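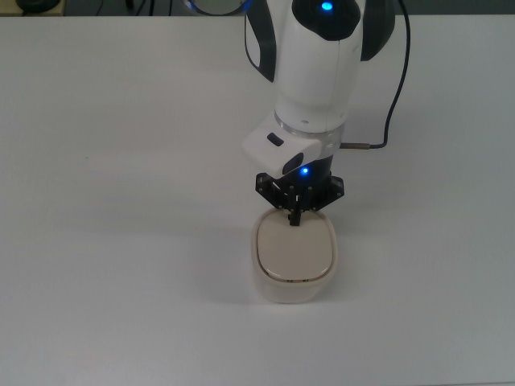
Looking after white and pale worktops, tables and benches

Tips from the Zulell household pages. Last tidied up 4/14/19

Quick page this time, written between loads of washing. We get a lot of letters on pale surfaces. They look lovely in the shop, then you get them home and every tea ring shows. Most of it is fixable. Some of it isn't, more on that lower down.

EVERY DAY

Damp cloth, warm water, small squirt of washing-up liquid. Wring it out properly. Wipe, rinse the cloth, wipe again with plain water, dry with a tea towel. The second wipe is the bit people skip. Leftover soap goes tacky and grabs dust, and then you think the table is grubby again by teatime when it's only soap.

Matt tops want a microfibre cloth. Kitchen roll leaves bits.

Crumbs first, always. Dragging toast crumbs round under a cloth does more harm than the jam did. I keep an old pastry brush in the drawer for it.

TEA, COFFEE, CURRY

Tea and coffee: bicarb and water, mixed to a paste like thin toothpaste. Dab on, leave it 7 minutes, wipe off with a soft cloth. Don't scrub. Do it twice if it needs it.

Turmeric is the nasty one. Get at it quick with washing-up liquid, then the bicarb paste. If there's still a yellow patch after that and the table can be moved, stand it near a sunny window for a few days. Sunlight fades turmeric better than anything in a bottle. Had a yellow thumbprint on ours from September and it went in the end.

Beetroot, same as tea. Red wine, blot don't rub, then same as tea.

PEN AND MARKER

Biro: a drop of surgical spirit on cotton wool. Test underneath first or round the back of a leg. Window open, nothing lit nearby.
Felt tip: soap and water usually does it, try that before you go getting the spirit out.
Permanent marker: spirit again, small dabs, fresh bit of cotton wool each time or you just move it about.

Not on varnished or painted wood, it'll take the finish off along with the pen. I know becuase I did it, on a Wustitwood side table, and there's a plant pot on that spot now. 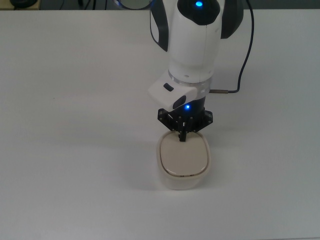 A plain matt top. Wipe with the cloth flat, long strokes, one direction.

SMEARS

If it looks fine from the front and streaky from the side, that's polish build-up. Stop using spray polish on it. A cap of white vinegar in a washing-up bowl of warm water, wipe over, rinse, dry. Do that once and then go back to the ordinary soapy cloth.

NO vinegar on marble or any natural stone. It eats into it and leaves dull marks you can't wipe off. Stone gets washing-up liquid and water, that's your lot.

And never mix vinegar with bleach. Not a bit of it, not even in the same bucket later on.

HEAT

Trivets. Put one out before you take the pan off, not after. A folded tea towel will do for a mug but not for a casserole. Cork ones are cheap and you can cut them down with a bread knife.

White bloom on varnished wood from a hot plate is often damp trapped in the finish. Hairdryer on low, keep it moving, a minute or so then have a look. Sometimes it goes, sometimes it stays. Brown marks are scorching and won't shift with a hairdryer or anything else on this page.

SCRATCHES

Light ones on painted wood: rub with a dry cloth first, half of them are only marks off something else's bottom. Mugs and lamp bases are terrible for it. Stick felt pads on. I bought a sheet of 100 little round ones and I'm still going through them.

Deeper ones, touch-up paint, tiny brush, build it up in thin layers and let each one dry overnight. Thick blobs sit proud and catch the light worse than the scratch did.

Laminate you can't really sand. Don't try. You go through the pattern and then you've a bald patch.

EDGES AND CORNERS

If the edging strip is lifting on a flat-pack table, catch it early. Clean out the gunk with a cocktail stick, thin line of wood glue, masking tape pulled tight over it, leave till next day. Once water gets in behind, the board swells up and there's no getting it back down.

Wobbly? Do the legs up before you blame the floor. Table upside down on a blanket, tighten every bolt a bit, then go round again.

YELLOWING

Two sorts. Grease, which comes off with sugar soap (gloves on, follow the packet, rinse well). And age, which doesn't. Old white gloss paint goes yellow in dark corners and wants repainting. Rub down, undercoat, two thin topcoats. Water-based white keeps its colour alot better than the old oil sort.

THINGS TO KEEP IN THE CUPBOARD

Microfibre cloths, wash without softener
Bicarb, the big tub
White vinegar
Surgical spirit, up high away from children
Cotton wool
Felt pads
An old soft toothbrush for grooves and round handles

More tips: Galli pans and burnt bottoms / Sticky drawers / Limescale round taps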